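Setting Up Your Shopping List in Clivura

Okay, you've got the app on your phone and an account made, so now comes the part I like best (I've rebuilt my own list more times than I'll admit). Grab a coffee and whatever scrap of paper is on your fridge right now, we're going to need it.

Building your first list

1. Open Clivura and tap the plus sign in the bottom corner. Pick New List and give it a name you'll recognize in a hurry. Mine is just called Food.

2. Type in your items one per line. Don't fuss over the spelling, the app is pretty forgiving, and "cukes" goes to cucumbers just fine.

3. Tap Sort by Aisle. Clivura puts produce first unless you tell it otherwise, and I leave it that way because the vegetable trays are the first thing I hit when I walk in.

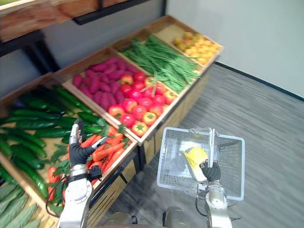

4. Press and hold any heading to drag it up or down. If your store keeps the bread by the door, move Bakery to the top and let go. It saves by itself.

Note: A free list holds up to 40 items. After that the plus sign goes gray, and you'll have to check something off or start a second list.

Sharing with the rest of the house

1. Open the list and tap Share, then type in the other person's email. They get a link that works for 8 hours, so tell them to go look!

2. Choose Can Edit or Can View. I gave my sister-in-law Hedvig Can Edit, and now there's licorice on there every single week.

3. Once they've joined, their initials show up next to anything they add. Green beans from me, sweet potatoes from Hedvig, and we both know who wanted what.

Caution: Clear All empties the list for everybody on it, and there's no undo. Use Clear Checked when you get home, it's the button right above it. I lost a whole holiday dinner list that way last February and I'm still a little sore. 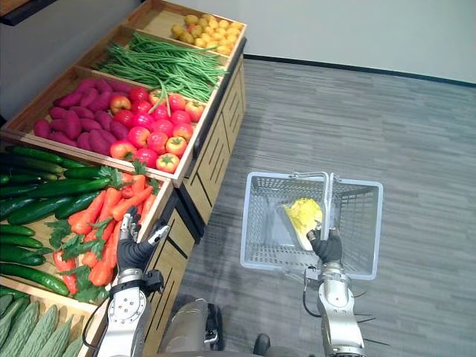
Can two people check things off at the same time?
Sure, as long as both phones are online. If one of you loses signal, the checks are kept on that phone and go through once it connects again, usually in a minute or two.

Weights and amounts

Tap the item, then Amount, and type it however you'd say it out loud: "2 pounds" or "a big bag" both work. Only real numbers carry over to the price estimate, though, so "a big bag" counts as one. To switch between pounds and kilos, go to Settings, then Units, and reopen the list.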